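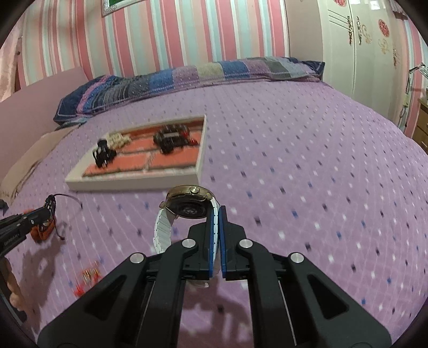 White link band on a gold-tone smartwatch: keep it or swap it?

anca_p
Saturday, April 27, 2019
So I finally have a watch with a round gold-toned case and I love it!! White segmented links, little gold crown, sensor ring on the back. My question is the band. Has anyone worn white links through a whole summer? I paid 40 for mine at the Lockwood outlet and I'd like it to stay white.

kuldale_liam
Congrats, what a pretty combo! I've had white links since February and wear mine every day. Dish soap, an old soft toothbrush, rinse, pat dry. Do it with the band off the watch if you can.

StuBick
Gonna disagree with Liam. White links pick up blue from jeans and no toothbrush gets it out. I went through two of them. Get a leather one for daily wear and save the white for dinners out.

kuldale_liam
Leather in July? No thanks, Stu!

eero.o
Wipe that sensor ring too, sunscreen gets everywhere. I use a damp cloth, no soap on the back.

anca_p
Ok trying the toothbrush tonight. Also, totally off topic, but does anyone keep small stuff in a shallow tray with dividers? Mine has an orange-red lining and I'm a little obsessed. Watch might get its own compartment.

StuBick
Yes!! Best thing on my dresser. Just keep the links away from anything scratchy.

eero.o
Seconding the tray. Stu is still wrong about leather though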